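Skedska Mention Monitor
Media monitoring and disclosure logging for PR teams

Skedska collects press, broadcast and trade mentions of a client and files them against the release or pitch that produced them. It is built for agencies that report coverage every month and need a record of who contacted which outlet, and when.

Sources are polled every 25 minutes. The standard index holds 1291 outlets in English, and a further 913 trade titles can be switched on per account. Duplicate wire copy is grouped under the first outlet to run it – the grouping can be undone by hand.
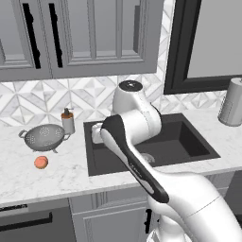
Matching uses exact names, known misspellings and an exclusion list. An account for Steiner, for instance, needs exclusions for surnames and schools before the first report is worth reading. Exclusions apply from the time they are saved. Earlier matches stay in the log until they are cleared.

Each mention carries a disclosure field with three settings: earned, paid and supplied. Supplied covers bylined articles and product loans. The field is blank by default and a report cannot be exported while any entry is blank.
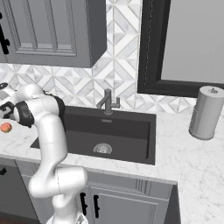

Wevon writes that the blank default slowed its team down in the first month, and that it would still keep it, as two paid placements had been going into the earned column before the switch. It asks for a bulk edit option. Bulk edit is included from the April release, for up to 25 entries at a time.

Reports export as PDF or CSV. The PDF takes the agency's logo and one accent color. Advertising value equivalents are not calculated and there is no setting to add them. Scheduled reports go out Monday at 6:00 a.m. in the account's time zone.

Accounts include three seats. Extra seats are billed monthly and can be removed at the end of any billing period. Client logins are read-only and do not use a seat.
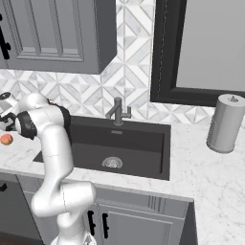

Maltitz Product Sheets, No. 3

Requirements: a current browser and an email address on the agency's own domain. Single sign-on is available on annual plans. Archived mentions are kept while the account is open and for 25 days after it closes – export before then.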